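Small Parts, Small Boxes
Gallery and notes by Oana Dumitrescu
2024-12-26

I have never believed in compartment boxes. I say so at the start so that anyone who came for a cheerful page about getting organised can leave now. My view for years was that a biscuit tin does the same job, costs nothing and comes with biscuits. Walid Shboul, who shares the bench with me at Predlow, disagrees, and he has been disagreeing since February. This page is what came of the argument.

The rule we settled on was simple. Everything small that had been living in tins, mugs and jar lids would be sorted into boxes with lids and fixed walls, and we would see who was right. O-rings, washers, circlips, fuses, the odd screws left over from Vasilică Ursu's Honda. He swears the bike runs perfectly well without them, and I have my doubts about that too.

We bought 40 boxes of various sorts. I thought two would have been plenty.

On boxes with fixed walls

Most of the sellers make a great deal of "flexible storage", meaning thin dividers that slide in and out. I don't trust them. A divider that slides out for you will slide out for a washer as well, given a car boot and a bumpy road. The fixed kind is less clever and I mind it less. Your rings are either small enough for the compartment or they aren't, and you find out in the first minute.

Clear plastic is the other thing people praise. Fine, you can see what is inside. You can see that it is a black ring. You can't see whether it is the black ring you need, and two sizes that differ by a hair look the same through any lid ever made. Walid says that is what labels are for. We will come to labels. 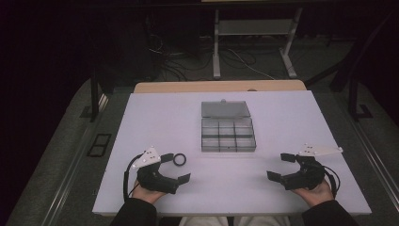
Lids are where I have changed my mind a little, and only a little. A lid on a hinge can't be put down somewhere and lost, which is more than I can say for the tins. It does take up room behind the box when it is open, so the whole business wants a clear bit of table, and I have yet to meet a workshop with a clear bit of table to spare. Ours was cleared for the sorting. I give it a week.

Latches I still hold against them. The little tab on the front of a cheap box is the first part to go, and once it has gone you have a tray with a flap. Tudor Surdu keeps his shut with rubber bands. Rubber bands perish, so he is storing rubber rings under rubber bands and hoping the right ones give way first.

On sorting by size

The old tin held 3,401 pieces. I know the number because Emanuel Vlad tipped the lot out and counted them, over my objections, and wrote it on the lid. I can't see what we are meant to do with it. We will use a handful a year, and the rest will go hard and crack, in a tin or in a box.

Sorting them was slow. The big ones go quickly. The thin ones roll, stick to your sleeve, or lie flat on the table so that you can hardly get hold of an edge. A pale surface helps with black rings, I will grant that, and we should have been doing it over something white all along. On the old green bench top they simply vanished.

Walid wanted a compartment for every size. I wanted three: small, medium, and "measure it". We did it his way, and by the end of the afternoon there was a compartment with a single ring in it — a whole compartment, for one ring — and a heap on the side that matched nothing at all.

On labels

The Irside labels that came with the second batch are a nuisance. They are the right size for the compartment and the wrong size for any handwriting I know of. Oversized lettering gets you as far as "O-RIN". Tóth, the shop at the end of the road, sells plain white dots in sheets of 60 for less money, and a number on a dot tells you as much as you need. The dots have stayed on so far. I wouldn't call that proof.

Where we have got to

Walid considers the matter closed and has started on the fuses. I have gone as far as keeping the rings in a box, with the tin beside it for anything that doesn't belong, and the tin is filling up again nicely. Vasilică's screws are in the tin.

If you have used the same box for ten years and the latch still shuts, write and tell me which one it is. I would want to see it.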